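The Clause

The agreement ran to 3,979 words before the schedules. The agent had printed it single-sided, with a wide right-hand margin, and by the time the train reached Donemholm the margin was nearly full.

The client was a long jumper. She had finished fifth in the national final the previous June, having been ranked outside the top twenty at the start of that season, and Tevach had made its first approach within a fortnight. Tevach made spikes, training shoes and a line of rainwear that sold mainly to people who did not run. It wanted a field athlete. It had two sprinters already and was paying too much for both.

The term was three years. The retainer was payable quarterly in arrears. Bonuses were set out in Schedule 2 and depended on finishing position, with a separate column for records. A reduction clause allowed the company to withhold a quarter of the retainer if the athlete entered fewer than six qualifying competitions in a calendar year. The agent had seen worse. She had, early on, signed worse, on behalf of a hurdler who now taught geography and still sent a card at Christmas.

The difficulty was in Clause 14. It provided that the athlete would wear the company's footwear "in all competition, training and public appearances", and that footwear meant "any item supplied by the Company for the purpose". It made no exception for medical need. The long jumper had a left foot slightly longer than the right and an old stress fracture in the shorter one. She jumped in a modified pair made up by a small workshop called Ngau, which worked from plaster casts and took eleven weeks over an order.

The meeting was on the second floor. Two people came from the commercial side and one from legal. The one from legal had brought a ruler, and laid it under each line as it was discussed.

"The clause is standard," he said.

"The foot isn't," said the agent.

He moved the ruler down. The commercial side offered a custom fitting. The agent asked who would carry it out, on what equipment, and to what tolerance. They did not know. They offered to find out. She asked that the answer be attached to the agreement as a schedule, and the man from legal wrote this down without any change of expression.

They went next to image rights. The company wanted use of the athlete's name and likeness during the term and for twelve months after it. The agent proposed six. The company proposed nine, provided that existing stock could be sold through. She accepted nine and asked for a cap on the stock. It took forty minutes to define stock.

At one o'clock somebody brought sandwiches. The long jumper telephoned from the track to say that the run-up was being resurfaced and she had trained on grass. She did not ask how the meeting was going. She had said at the outset that she would sign whatever she was told to sign so long as she could keep the shoes, and she had not altered that position in four months. The agent found this restful. Most clients rang about the car.

The afternoon was spent on Clause 14. The first draft of the exception allowed other footwear "where medically certified". The agent asked certified by whom. The second draft said by a doctor appointed by the company. She struck out the last three words and wrote in "by the Athlete's own consultant". The third draft required the shoes to carry Tevach's mark whoever had made them. This was the real point, and had been all along, and both sides had walked round it since ten in the morning.

She went out to the corridor and rang the workshop. The man who answered said that he had no objection to a mark, if it was stitched and not glued. Glue got into the flex line.

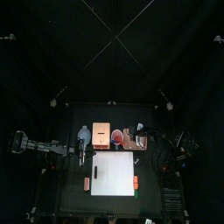

What happens if an athlete under a footwear contract competes in another maker's shoes?

It depends on the wording, but it is usually treated as a breach, and the sponsor may reduce the payment or end the agreement unless an exception has been written in.

The agent had given the long jumper that answer in the winter, in a café near the bus station at Zirnlow, and had been asked to repeat it slowly. She thought of it again as she came back into the room.

"Stitched," she said.

The man from legal wrote the word in above the line. The commercial side asked for a moment, and spent it looking out at the car park. Then they agreed, subject to approval of the thread colour.

The clean copy was dated May 22, 2019. The athlete signed it on the bonnet of her coach's car, initialled every page, and asked whether she could go back and finish her drills.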